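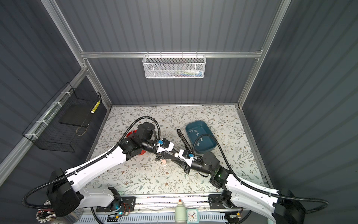

*Robot arms over a mat printed with vines and small flowers.*

# Zomico twin-bowl cat feeder: review after a year

The Zomico is a timed feeder for two cats, with a hopper for dry food, two bowls and a reader over each bowl that checks the cat's microchip before the lid opens. I paid £229 for it from Trosport. I have used it for 12 months with Ban, who is on a weight-control biscuit, and his sister, who isn't and would happily eat his as well.

## Setting up

It comes in four parts and the instructions are clear. The hopper is divided down the middle so you can load two different foods, and each side feeds one bowl. Pairing the chips is done by holding down a button and waiting for the cat to put its head in. Ban did this straight away. His sister took most of a week, and I had to leave the lids fixed open until she was used to the thing.

The training mode helps here. It moves the lid a little further each day, so the noise comes on gradually. Don't skip it if you have a nervous cat.

The power lead is short. Ours only just reached the socket behind the fridge, and I would have liked another half metre.

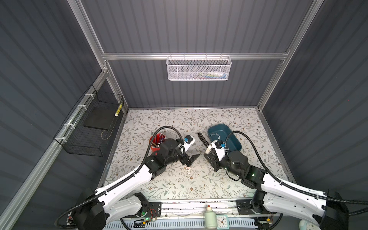 Portions are set in small steps and are fairly accurate. I weighed Ban's breakfast on the kitchen scales for the first fortnight and it was never more than a gram or two out. Large biscuits are less reliable. When I tried a dental kibble with big square pieces, it jammed twice in three days, and I went back to the ordinary size.

## Day to day

The bowls are stainless steel and go in the dishwasher. The lids don't, and they get greasy on the inside, so they need wiping by hand every few days. The chute behind each bowl is harder. Crumbs collect at the bottom and you need a bottle brush to get at them.

The lid closes when the cat steps back. It is slow to do so, and for the first month Ban's sister learned to stand at his shoulder and push in as he left. The rear screen, sold separately, stopped most of this. I think it should be in the box at this price.

Noise is acceptable. The motor is quieter than our old Storkell, which used to wake the house at six in the morning. You can still hear the biscuits drop.

There is battery backup for power cuts. We had one in May while we were away overnight and both cats had been fed when we got back. 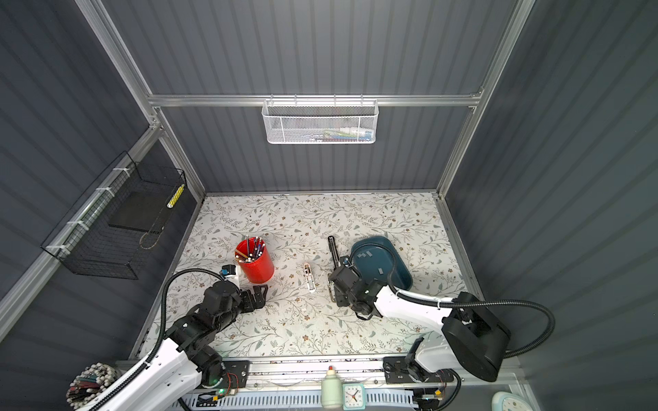

**Andor Mészáros**
*Cat care writer and reviewer*

## Results

Ban has lost the weight the vet asked for. The feeder gets part of the credit, and the rest goes to the whole household agreeing to stop giving him cheese.

## Good points

- Accurate portions with small and medium biscuits
- Separate food for each cat
- Battery backup works

## Bad points

- Lid slow to close
- Chutes awkward to clean
- Screen costs extra
- Short power lead

If you have one cat, or two that eat the same food, a basic timed feeder will do the job for much less. For two cats on different diets I would buy the Zomico again, with the screen. It is no use for wet food.

**4 out of 5**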